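4.2 Room inventories and guest ratings 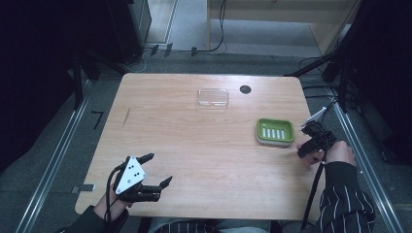
Figure 3. Green soap dish with a gray base and small clear plastic tray on a light wooden tabletop.

The second part of the study looked at what small lodgings put in their guest rooms and whether it had any bearing on the ratings guests left. We used the listings of bed and breakfast houses in the Arklow lake district and along the coast road to Moreck. Each listing had to offer fewer than seven rooms, serve breakfast on the premises, and have been open for at least one full season. Houses that also ran a public restaurant were left out.

Hosts filled in an inventory form for one room of their choice. The form covered furniture, bedding, lighting, bathroom items and anything set out for making tea or coffee. Small items such as trays, soap dishes and hooks were listed on a separate page, which many hosts skipped in the first mailing. We sent that page again in July with a shorter set of instructions, and most of the missing answers came back.

Ratings were taken from the Odevberg booking service, which asks guests to score cleanliness, comfort, breakfast, location and value after their stay. The final set held 3841 guest reviews. Reviews with no written comment were kept for the scores but could not be used for the coding of topics. Two coders read the comments separately and marked every mention of an object in the room. Where they disagreed, the comment was discussed and given a single code.

The number of items in a room had little connection with the comfort score. Guests seldom mentioned furniture unless something was missing, most often a chair or a place to open a suitcase. Bathroom items came up more often. Complaints about having nowhere to put soap or a toothbrush were found in houses at every price level, including those that scored well on cleanliness.

Breakfast was the most common topic in the comments by a wide margin. It was tied more closely to the value score than any room item on the form. This agrees with the pattern we reported for the Koyama valley guesthouses, where the same form was used in an earlier season.

Two limits should be noted. Hosts chose which room to report, and they may have picked their best one. The booking service also does not say which room a guest slept in, so an inventory could only be matched to the house as a whole. Section 4.3 takes up the second problem using the smaller group of houses with a single guest room.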